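In Defense of the Crumpled Cloth
Filed under: Housekeeping, Opinions

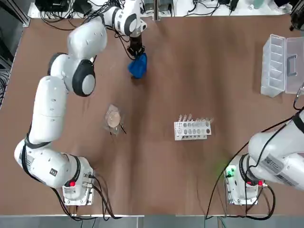 Why I quit folding my rags

I folded cleaning cloths for most of my adult life. Thirds, then half, edges lined up, stacked in the drawer under the sink like they were going to be inspected. My mother did it, so I did it, and if you'd asked me why I would have said something about respecting your things.

Then in February I got sick for a couple of weeks and the laundry piled up, and when I finally dealt with it I dumped every clean cloth into a basket and shoved the basket under the counter. I meant to go back and fold them. I never did, and I have not missed it for one second.

Think about what a cloth does all day. You grab it, you bunch it up, you wipe the table with it. The first thing you do with a nicely folded rag is wreck the fold! A blue cloth in a wad and a blue cloth in a perfect square pick up the same coffee.

My friend Rozália Machala disagrees, and we've been going back and forth on it for weeks. Her point is that a folded cloth gives you clean faces – you wipe with one side, flip it, wipe with the next, and you get eight passes before you need a fresh one. Fine. I'll give her that for windows, and for the good table when people are coming over. But you can fold it right then, in your hand, in two seconds. It doesn't need to have been sitting in a drawer that way since the last wash.

The drawer problem

I think the folding is really about the drawer. We want to open it and feel like people who have it together. I get that, I do, and I still fold my bath towels and my sheets (badly, but I fold them). Dish towels too, if they're hanging where guests can see. A rag that's going to spend its life on a work table or under a leaky faucet is another matter, and I'd like those minutes back.

The other thing I hear is wrinkles. Wrinkles! On a rag! Hiếu Lương wrote to me after my last column to say he irons his, and I have read that email more than once and still don't know what to say to him. He seems happy.

What I would fuss over

Let them dry all the way before they go in the basket. A damp cloth at the bottom of a heap will stink up the whole bunch, and I learned that the gross way. Skip the fabric softener, because it leaves them slick and they push water around instead of soaking it up. Keep the ones you use on floors somewhere else, or buy them in a different color. And get a basket with holes in it. Mine is an old plastic one with a cracked handle and it works great.

Rozália is coming for dinner soon and I know she'll look under the counter. I'm leaving the basket exactly how it is.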